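Glut of courgettes and a rental kitchen with no storage, what do I actually need?

Started by saltmarsh_jen
23 replies · 146 views

saltmarsh_jen
We moved into a rented flat in July and the kitchen has four cupboards, one of which is full of boiler. The landlord won't have anything screwed to the walls. I also took over half an allotment from my aunt and it is producing far more than two people can eat. I want to start making chutney and a few sauces but I don't want to buy a load of equipment I then have to keep under the bed.

What is the least I can get away with? I have one big pan, a set of scales, a wooden spoon and a sieve with a bent handle. No jam thermometer, no funnel, no maslin pan.

Share · 3 likes

oldpotter
You have nearly everything. Chutney doesn't need a thermometer. You cook it until you can drag the spoon across the bottom of the pan and the gap stays open for a couple of seconds. I made it for years in the same pan I boiled potatoes in.

Get a funnel with a wide neck. Trying to ladle hot chutney into jars without one is a good way to burn your hand.

Share · 6 likes

Tariq Yousafzai
Check what the pan is made of first. If it's bare aluminium don't cook anything with a lot of vinegar in it for two hours. It spoils the taste and it pits the pan. Stainless or enamel is fine.

Lids matter too. You want the ones with a plastic coating inside. Plain metal lids rust from the vinegar.

Share · 5 likes

saltmarsh_jen
It's stainless, I think. A magnet sticks to the bottom but not the sides. Made by Litex, came from the supermarket.

Share

Tariq Yousafzai
That will be stainless with a different base for induction. You're fine.

Share · 1 like

benchend
I'd disagree with oldpotter about the funnel. I use a jug. You need a jug anyway and it stacks inside the pan when you put it away. A funnel is one more thing.

What I would spend money on is a decent colander. If you are washing allotment veg you will use it every day, and the sieve won't cope with a couple of kilos of muddy courgettes.

Share · 2 likes

oldpotter
A jug pours chutney in lumps. You get a dribble and then half a jarful at once, and it goes down the outside of the jar, and then the lid sticks. It works for ketchup, I'll give you that.

Share · 4 likes

benchend
Mine doesn't. Cut the veg smaller.

Share · 2 likes

Nighat Ansari
I don't want to put anyone off chutney, but if storage is the problem then jars are going to be a bigger headache than the equipment. A batch of chutney from three kilos of veg fills seven or eight jars, and it should sit for a couple of months before you eat it. That is a shelf gone until autumn.

I have a small kitchen as well and I do more freezing now. Grate the courgettes, salt them, leave them half an hour, squeeze them out in a tea towel and freeze them flat in bags. They go into soup, bolognese, fritters, anything. The bags stand up like files once they're solid.

Share · 9 likes

saltmarsh_jen
The freezer is the little box at the top of the fridge. It has a bag of peas and some fish fingers in it and that's it full.

Share

Nighat Ansari
Ah. Chutney then.

Share · 7 likes

gladstone69
Or give them away. We had a table at the end of the drive with an honesty box and people took the lot, including some marrows I was ashamed of. In a flat you could leave them in the entrance hall with a note.

Share · 3 likes

mrs_tidewater
Our management company sent a letter when somebody did that. Said it was a trip hazard. It was a carrier bag of beans.

Share · 5 likes

Tariq Yousafzai
On sauces, since you mentioned them. Tomato ketchup at home is worth doing once. You need a lot of tomatoes for very little ketchup, it takes most of an afternoon, and the windows stream. It tastes good but it isn't the same thing as the bought stuff and children can tell. I'd put the tomatoes into passata.

Share · 4 likes

oldpotter
Agree about passata. Disagree about ketchup. Use the small plum ones, plenty of onion, a bit of celery, and put it through the sieve twice. The mistake people make is not cooking it down enough, so it separates in the bottle. Allspice, not cinnamon. My family won't have the shop one now.

Share · 3 likes

benchend
My family would have the shop one before they'd have me.

Share · 8 likes

mrs_tidewater
Is there any trick to getting homemade ketchup out of a glass bottle? We did a batch last year and it was so thick we had to go in with a knife.

Share

oldpotter
Wide-necked jar and a spoon. Or let it down with a bit of boiled vinegar before you bottle it. Don't use water, it won't keep as well.

Share · 2 likes

benchend
Back to colanders. Jen, get an oval one if you can. They go across a narrow sink where a round one tips over, and they slide down the side of a cupboard on edge. Plastic is all right for washing veg. I like metal for anything hot, but I've poured boiling pasta into plastic ones for years without trouble.
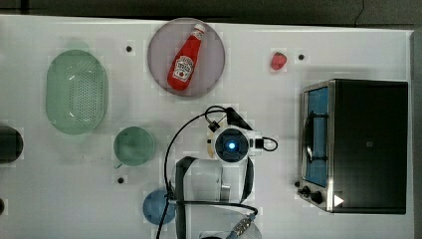

Oval colander, the green one on the left. The ketchup is shop stuff, sorry oldpotter.

Share · 4 likes

oldpotter
On its side as well. Stand it on its cap and you'd get the last of it out.

Share · 6 likes

Nighat Ansari
Before you buy one, measure your sink. I got an oval one that was a centimetre too short to reach both sides and it just sat in the bottom like any other. Measure the inside at the top, where the rim would rest.

The other thing I would say about plastic is that turmeric stains it. If you make piccalilli, drain the veg before the spices go anywhere near it and use a metal spoon for the rest.

Share · 3 likes

gladstone69
Piccalilli is a better use of courgettes than chutney in my opinion. They keep some crunch. Salt them overnight, rinse well, and don't cook them more than a few minutes. You can eat it sooner too.

Share · 3 likes

Tariq Yousafzai
Courgette goes soft in piccalilli after a month whatever you do. Cauliflower and beans hold up. I'd use courgettes for no more than a quarter of it.

Share · 1 like

gladstone69
Mine has never lasted a month so I can't argue.

Share · 2 likes

saltmarsh_jen
Thanks all. I measured the sink and it's 38 cm across on the inside, so I'll take the tape measure to the shop. I'm going to do a half batch of chutney on Sunday with two kilos of courgettes, a couple of onions, some apples from next door, brown sugar and malt vinegar. I'll try the jug first as I already have one, and if it goes down the side of the jars I'll buy the funnel.

Two questions. Do I peel the courgettes if they are nearly marrows? And is the oven all right for the jars? We don't have a dishwasher.

Share · 2 likes

oldpotter
Peel them if you can't get your thumbnail through the skin. Scoop the seeds out as well if they're big and woolly, they don't cook down.

Oven is fine. Wash the jars in hot soapy water, rinse, stand them on a tray at 140 fan for a quarter of an hour. Boil the lids separately or scald them from the kettle, don't put coated lids in the oven. Fill the jars while they're hot and the chutney is hot. Cold jar and hot chutney and you'll crack one.

Share · 6 likes

Nighat Ansari
Open a window before the vinegar goes in, and shut the bedroom door. It gets into the curtains.

Share · 5 likes

benchend
Label them the same day. I have a jar in the cupboard that is either plum sauce or beetroot and I'm not opening it to find out.

Share · 9 likes

Share this thread · 4 people are following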